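Software that watches the thread cuts restarts in robot suturing

17 Mar 2026

A research group at the Danora Institute has reported a way of teaching a surgical robot to keep track of loose suture thread while it stitches soft tissue, a part of the job that has caused trouble for automated systems for years.

The method, called Flirideck, was trained on 916 recorded stitches made by surgeons working through a two-armed robot. In tests on soft tissue, the group says, the robot had to stop and start a stitch over far less often than it did with the group's earlier software, which followed the needle and largely ignored the thread.

"The needle is stiff, so you can predict where it will be," said Ravindran Pai, who leads the project. "Thread goes where it wants. It loops, it lies down on the tissue, it slides behind an instrument and the computer loses it. Most of our failed stitches were thread problems, and we had spent most of our time on the needle."

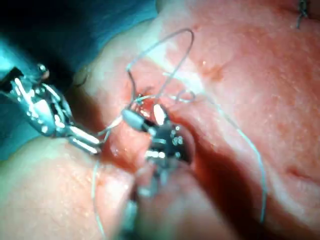
Photo: Danora Institute

A stitch made with two robotic instruments depends on a steady exchange between them. While one works at the tissue, the other may be holding the thread, and the loose length has to go somewhere in the meantime. Pull too early and the loop can catch on a joint. Pull too late and the last stitch loosens.

Surgeons deal with this mostly by habit. Pai said that when the group asked them why they had moved the thread at a certain moment, few could give a rule. Several said they had not noticed moving it.

That led the group to drop its first plan, a set of written rules for thread handling. It went to recordings instead. Each of the 916 stitches was stored as video from small cameras close to the instruments and from a fixed view of the workspace, together with the positions of the arms. People at the institute then went through the video and drew the path of the thread by hand wherever it could be seen. Where it could not be seen, they marked the stretch as hidden and left it at that.

The hidden stretches turned out to matter a great deal. Earlier software treated a thread that passed behind an instrument as two separate threads, or as one that had ended. Flirideck keeps a running guess of where the hidden part lies and how much slack is in it. When the guess becomes too uncertain, the robot slows down and shifts the free instrument to get a better view before it goes on.

"It is a small movement, a few millimeters," Pai said. "Surgeons do the same thing. They move a tool out of the way and look."

Blood and moisture were the other main difficulty. Wet tissue throws back a lot of light, and a thin strand lying across a patch of bright spots is hard to pick out even for a person. The group found that software trained only on clean practice pads did badly once it was moved to real tissue. It took thin reflections for thread and missed thread where blood had collected near the wound. Recordings with bleeding in view were added in a second round of training, and the results improved.
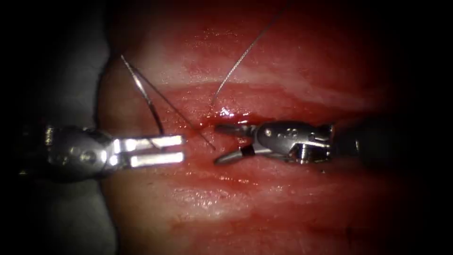
Yaa Sarpong

The tests were carried out in a lab at Dramani, the teaching center that shares a building with the institute. No patients were involved. The robot placed stitches in rows, with a surgeon seated at the controls who could take over at any point. A row counted as complete only if the surgeon had not stepped in.

Results were checked in two ways. Surgeons who had not taken part in the recordings looked at the finished rows and judged the spacing and tension of the stitches without being told which software had been used. The group also compared the thread path drawn by the software with paths drawn by hand on the same video.

On the first check, the reviewers saw little difference in spacing between the new software and the old. They did prefer the tension in the new rows, where fewer stitches were left loose. On the second check, the software followed the visible thread closely but was weaker right after the thread came back into view from behind an instrument. It sometimes took a moment to settle on the right strand, mainly when two lengths of thread lay close together.

Stitches did take longer. The pauses add up over a row, and an experienced surgeon is still well ahead on time. Pai said speed had not been a goal at this stage and that the group would accept a slow robot over one that tugs on thread it cannot see.

The method also has plain limits. All of the recorded stitches came from 5 surgeons, all trained at the same center, and they tend to handle thread in a similar way. Only 4 kinds of stitch are covered. Knot tying is not among them - the surgeon at the controls tied every knot in the tests and trimmed the ends. Very short lengths of thread, such as those left at the end of a long row, were kept out of the study altogether.

Thread type may be a further problem. A smooth single filament and a braided thread bend and settle in different ways, and the software has to be told which one is in use. The group tried letting it work this out from the video alone. It got the answer right often enough to be useful in the lab, Pai said, but not often enough to rely on.
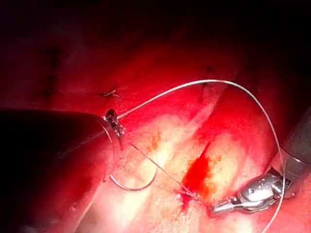 A wound with folds in it is harder again. The depth changes over a short distance, and a needle or strand can lie above the surface at one point and drop into a crease at the next. With a single view, the software tended to place the thread flat on the tissue. Combining the close views with the fixed one reduced that error, although it means that losing one camera to smearing or glare has a larger effect than before. The robot now stops if any view has been unclear for too long.

Surgeons who took part in the tests asked for a change of their own. They wanted to know what the robot believed about the thread before it moved. The current version draws the expected path over the live video, solid where the thread is visible and broken where it is being guessed. Some of the surgeons said they would like to have the same display during ordinary robotic surgery, with the automatic stitching switched off.

Grerow, a company that makes control software for laboratory robots, paid for part of the work and has an agreement to use the results. It had no say in how the tests were judged, according to the institute. The company has not announced a product. Any use in an operating room would need separate approval, and Pai said he did not expect to apply for it soon.

The institute plans to release the hand-drawn thread paths along with the video so that other groups can train and compare their own systems. Release had been set for last October but was put off while the hidden stretches were checked again by a second reader. Pai said the two readers disagreed more than expected about where a thread first went out of sight, and the places where they differ will be marked in the released set.

Work has started on knots. The group is recording them with the same cameras and arm positions as before, and is bringing in surgeons from outside Dramani for the new sessions. Longer threads will be included as well. Those give the robot more slack to keep track of at the start of a row, when the loops are at their widest and both instruments are likely to cross in front of them.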